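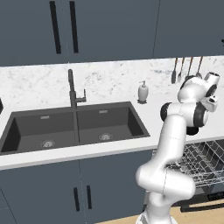

Gristholm Housing Cooperative
Working Group on Household Automation
Minutes of the November meeting, Imrie Room, 6:30 p.m.

Chair: Tomomi Fukuda
Minutes: Sinéad Scanlon
Also present: representatives of the Skullesberg and Pokent buildings, one resident observer
Apologies: the Pokent building manager

1. Minutes of the last meeting

Approved with one correction. Under item 4, "laundry folding" should read "laundry sorting." Folding was dropped from the list in the spring.

2. Matters arising

The vendor questionnaire has gone out. Two replies so far, both partly filled in. Sinéad will send a reminder and ask again for the section on repairs, which both vendors left blank.

The electrician has not yet confirmed whether the shared kitchen in Skullesberg needs a separate circuit. Carried over.

3. Kitchen chores: can a machine do them yet?

Tomomi introduced the discussion. The board wants a plain answer by its next budget round on whether the shared kitchens could use a robot arm for dishes, wiping down and putting away. She asked the group to keep to dishes tonight.

The group went over the simulation work done on the shared kitchen layout, with a single arm fixed to the floor beside the dishwasher. The Skullesberg representative asked why the work was in simulation at all. Tomomi said that a dropped cup costs nothing there and that a task can be repeated overnight without anyone standing by. She added that results in simulation are usually better than results in a real room, and that the board should be told so in the first paragraph of the report.
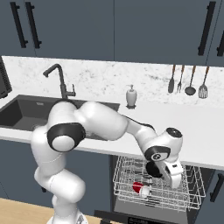
Tomomi said the dishwasher rack is the hard part. A mug on its side between the tines does not offer itself to a gripper the way a mug standing on a counter does. The gripper has to come down among the wires, find something to hold and get out again without catching. People do this with two hands and without looking much.

Discussion followed. Points made:

The Pokent representative said that loading and unloading should be judged separately. Unloading clean mugs to the counter might be worth having even if loading never works. Agreed.

The resident observer asked about wet dishes. Tomomi said water and grease are poorly covered in the simulation and she would not make any claim about them.

Sinéad asked who would clear the kitchen first. If a person has to scrape plates, move the pans and pull out the rack before the arm can start, most of the chore is already done. Tomomi agreed that the report should count a person's time before and after the task as well as the time the arm takes.

The Skullesberg representative raised speed. Residents will wait for a slow machine at night but will not work around one at breakfast. There was some support for looking only at overnight use. The Pokent representative was against this – their kitchen is next to two bedrooms and noise has been a complaint before.

Safety was discussed briefly. The group's view is that no arm should run in a shared kitchen with residents in reach of it until the insurer has replied in writing.

Knives and glasses are to be left out of any first trial. Plastic and stoneware only.

Conclusion for the report: on what the group has seen, a machine is not ready to take over dishes in the shared kitchens. Unloading a small set of known items may be close enough to test. The wording is to be checked by Tomomi before it goes to the board.

4. Workshop chores

Short item. The Pokent workshop would like help with sorting screws and sweeping up. The group felt sweeping could be handled by an ordinary floor machine, and that the workshop can apply for one through the normal equipment fund. Sorting screws was thought to be more promising than dishes, as the parts are dry and rigid and can be laid out flat on a tray. Pokent will send a list of the sizes they use.

5. Budget

The group has $2,457 left for the year. Agreed to spend nothing on hardware before the board has read the report. Up to 20 percent may go toward more simulation time if Tomomi finds it necessary.

6. Actions

Sinéad – reminder to vendors; letter to the insurer
Tomomi – draft of the dishes section, with loading and unloading kept apart
Skullesberg – chase the electrician
Pokent – list of screw sizes; note on kitchen noise at night

7. Any other business

The projector in the Imrie Room still cuts out when the heating comes on. Sinéad has reported it.

The next meeting will be in the Skullesberg common room, at the same time. Meeting closed at 8:10 p.m.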